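Notas del orador: organizar un taller pequeño de encuadernación
Lunes, 1 de junio de 2020

Saludo breve. Decir que la charla dura lo que duran estas notas y que las preguntas van al final. Avisar de que los precios que menciono son los de mi taller, en Travberg, y que en otras ciudades cambian.

1. Por qué hablo de espacio y no de costura

La mayoría de los cursos empieza por el hilo y la aguja. Yo perdí más pliegos por falta de sitio que por coser mal. En el primer año trabajé en una mesa de cocina y cada tarde tenía que recoger todo antes de cenar. Los cuadernos que necesitaban prensa toda la noche acababan debajo de diccionarios.

Pausa. Preguntar cuántos trabajan en casa.

2. El papel

Contar el pedido de Ñahui: 3,000 hojas de golpe, porque el precio por resma bajaba. Llegaron en palés y las guardé contra una pared exterior. En agosto las de abajo estaban onduladas. Se salvó una parte para guardas y pruebas de tinta.

Lo que hago ahora:
- Pedidos cortos, aunque salga algo más caro.
- Papel en plano, nunca de canto.
- La fibra marcada a lápiz en la primera hoja de cada paquete.

Si preguntan por marcas: uso Plerine para interiores y lo que haya para pruebas. No extenderse.

3. La cola

Dos botes, uno para PVA y otro para metilcelulosa. Etiqueta con la fecha de apertura. La mezcla para lomos la preparo el mismo día y tiro lo que sobra. Aquí suele haber discusión con quien usa engrudo - dejar que hablen un par de minutos y seguir.

4. Cuentas

Enseñar la hoja de gastos. Montar el taller costó 3,675 en total, con la cizalla de segunda mano incluida. El primer lote fueron 342 cuadernos y se vendió en ferias. La cizalla es lo único que volvería a comprar igual. La prensa grande la habría alquilado.

5. Paredes y superficie

Idea principal: la mesa es para lo que se está haciendo y lo demás cuelga. Un soporte transparente de pared en un lado, una cesta de malla sujeta con bridas en el otro, y la superficie queda para cortar y plegar. Los perfiles de aluminio permiten mover las cosas de sitio cuando uno cambia de opinión. El papel pintado es cuestión de gusto.

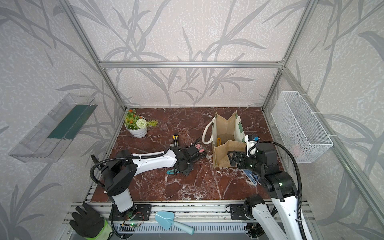

6. Luz y horario

Luz lateral para coser, cenital para cortar. Tengo una lámpara Omix con brazo y la cambio de lado según la tarea. Corto por la mañana y encolo por la tarde, así el prensado ocupa la noche.

Cierre: repartir las muestras de guardas y pedir que las devuelvan a la caja.

Comentarios

encuadernadora_sur: ¿La metilcelulosa la compras en polvo o ya preparada?

Taller del Puente: A mí también se me onduló el papel en verano. Ahora lo tengo en estantería interior y bien.

lomo_redondo: Sigo defendiendo el engrudo.

Este sitio utiliza cookies propias para recordar sus preferencias. Aceptar | Configurar

Contacto | © 2020 Todos los derechos reservados | Volver arriba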